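4. Recording your first batch of examples

By now you should have the Gridine recorder talking to the arm and a green tick next to the wrist camera. If you haven't, go back to section 3, I'll wait.

1. Clear your work area and home the arm.

2. Open a new session and give it a name you'll recognise in April. I use the task and the site, so mine say things like "pick-Perkbridge" (the Lirnholm ones are a mess, don't copy those).

3. Set the episode length to 40 seconds. You can go up to 69, but long episodes are dull to check afterwards!

4. Press Record, guide the arm through the task once, then press Stop.

5. Keep or bin the episode straight away. Fumbles you recover from are worth keeping.

6. Repeat until you have 500 good ones. My first set had 636 and I threw plenty out.

Note: vary where you put the object between episodes, or the model will only learn one spot.
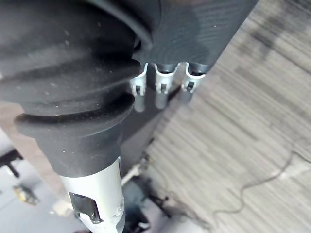
Wrist view check. Do this before every session, with the preview at full size. The bellows will always take up a big chunk of the picture and that's fine, the model gets used to it. What I look for is the floor: on my grey striped carpet the stripes should be easy to make out, and so should any thin black cable lying across it. I pick up stray cables before I press Record. Specks of lint on the rubber are OK too, but give it a wipe if you're fussy like me.

Caution: don't move the camera mount halfway through a batch. If it gets knocked, start a new session.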